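Bench notebook, September, second entry: hide glue and liquid glue on maple

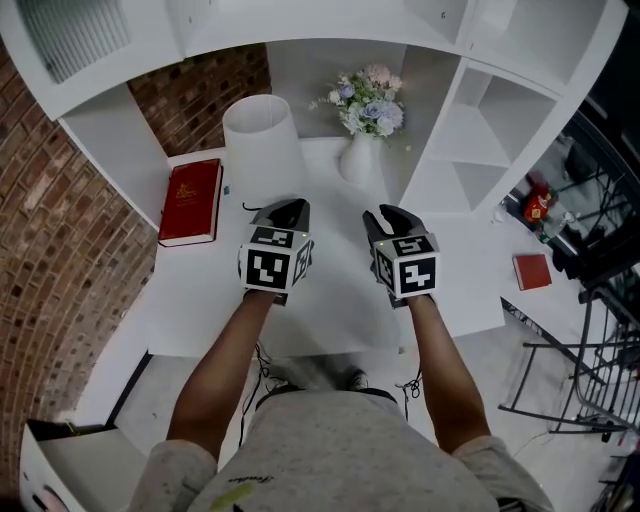
Where this picks up

Left off last time with the first batch of lap joints glued and under weight. The aim is still the same: decide whether the Dimirer chairs get hot hide glue all through, or hide glue for the rungs and the liquid stuff for the seat frames. Cletwood wants an answer before they send the second load of maple, and I would like to stop going back and forth on it.

Stock is the hard maple from Cletwood, planed both sides, rested in the shop two weeks. Moisture meter gives the same reading at both ends of every stick I tried, so I am not going to worry about that any more.

Glue prep

Used the high-strength granules. Weighed out one part glue to two parts cold water, soaked overnight in the small jar with the lid on loose. By morning the granules had taken up all the water and there was no dry layer at the bottom. The last batch had one because I didn't stir it after the first ten minutes. Stir it.

Heated in the water bath at 8:15. Took until 9 to get thin enough to run off the brush in a string. The dial on the Prothero pot reads high, so go by the thermometer in the glue and ignore the knob. Setting 4 holds it where I want it. Anything past that and a skin forms faster than I can use the glue.

Smell was fine, no sourness. The leftover from the first batch had been in the fridge and went back to liquid without trouble, but I kept it out of the test and used it to size some end grain.

Liquid glue is the Starkus bottle, opened last month. Stood it in a cup of warm tap water before use.

Joints

Same lap joint as before, same overlap, cut with the stop block so I don't have to measure each one. Faces left straight off the plane, no toothing. I did tooth one pair out of curiosity and marked it with a T. It is not part of the comparison.

Hot glue: warmed the wood under the lamp first, brushed both faces, rubbed together until it grabbed, clamped. From brush to clamp has to be under a minute in this shop with the door shut. With the door open I lost one, it had gelled before I got the second face down. Scraped it, washed it with hot water, let it dry and put it in the scrap bin. Did not reuse.

Liquid glue: no rush at all. Brushed both faces, waited a few minutes, clamped. Squeeze-out was heavier than it needed to be and I spent a while with a damp rag. Less glue next time.

All left in clamps overnight, then out on the rack for three days with air on both sides.

Breaking them

Set up on the lever rig with the scale hooked at the end. I load it slowly by hand until something goes, and write down the peak. The numbers only mean anything against each other because the rig isn't calibrated to anything.

Hot glue, best joint: 328 pounds at the hook. Wood failed across most of the face, with a strip of clean glue on one side where I think I was slow.

Liquid glue, best joint: 300 pounds. Mostly wood failure too, a bit more glue showing.

The gap between the two is smaller than the spread between joints I made with the same glue on the same morning. So strength doesn't settle it. Either one is stronger than a chair rung needs.

The T pair broke lower than its neighbors. One pair proves nothing, but I am not going to spend time toothing maple.

Damp test

Put one of each in the plastic tub with a wet towel, not touching the water, lid on. Checked next morning and again in the evening. The liquid glue joint had gone tacky at the edge where squeeze-out was left and I could mark it with a fingernail. The hot glue edge was a little soft and that was all. Both still held by hand. This bothers me more than the breaking numbers, given that two of the Dimirer customers keep chairs on a covered porch.

Put both back on the rack to dry. Will break them next week and see if they come back.

Cost and time

Went through the receipts while the pot was heating. The whole chair job stands at 3,694 dollars in materials so far, nearly all of it wood. Glue hardly shows up in it either way. What the hot glue costs is the hour of getting ready and having to do rungs in small sets. For the seat frames, with four corners to close at once, that is a real problem working alone.

Where I have landed for now

Rungs: hot glue, wood warmed, door shut, two rungs at a time.

Seat frames: still open. Try the hot glue with a little urea in it to slow the gel, and run it through the same damp test before deciding.

To do

Order more granules, the can is under a third.
Replace the frayed clamp pads, two of them left dents.
Cut another set of laps from the short offcuts, not the chair stock.
Wash the good brush. It is standing in the hot water by the sink.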